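Keep Your Clothes Longer
Opinion, by Youssra Ait Ali

My winter coat is a Bensaid, bought secondhand, and the lining has been replaced once. I mention it because people ask me where I shop, and the answer is that I mostly don't. I think most of us own too many clothes and keep them for too short a time, and I think the stores have made this easy for us.

Last October I went through my closet with my neighbor Brahim Lamrani. He repaired uniforms for the Kivis hotel before he retired. I had two bags ready for the donation bin. He went through them and put most of it back on my bed. A loose hem, a missing button, a sweater with one small hole. None of it was worn out.
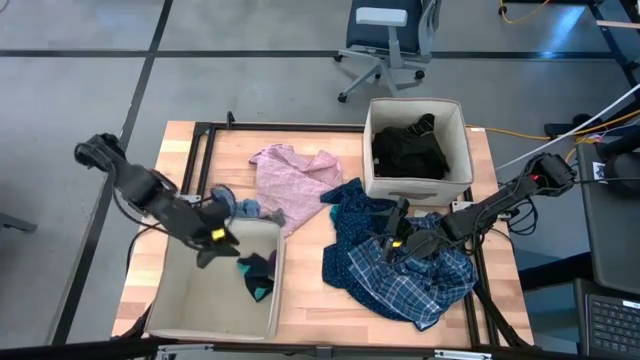 What donation does and doesn't do

Giving clothes away feels like a good deed, and sometimes it is. But the thrift store in Bunda can only sell what people want to buy, and a shirt that was thin when new is not going to find a second owner. Somebody still has to sort it.

I would like people to sort at home first. Put what you wear in one pile and what needs fixing in another, and fix something before you buy anything. A dark heap of sweaters on the table is a dull way to spend a Sunday. I did it anyway and found six things I had forgotten I owned.

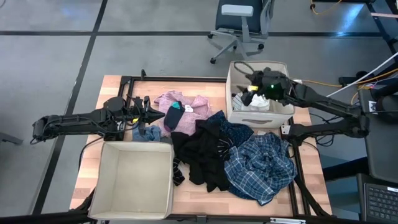
Price is the usual objection. Brahim's view is that a cheap pair of pants costs more if you replace it every spring, and I agree, though I know a person has to have the money in the first place. That is why I would rather see the town pay for a mending class than for another collection bin. A good class needs a teacher, thread and a few sewing machines. The old Drollex my aunt left me still sews a straight seam.

I don't expect anyone to give up new clothes. I bought socks last week. I am asking for one more winter out of what is already in the drawer. 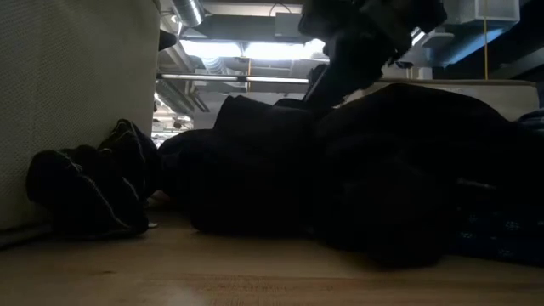

Dark clothes in a heap on a wooden table.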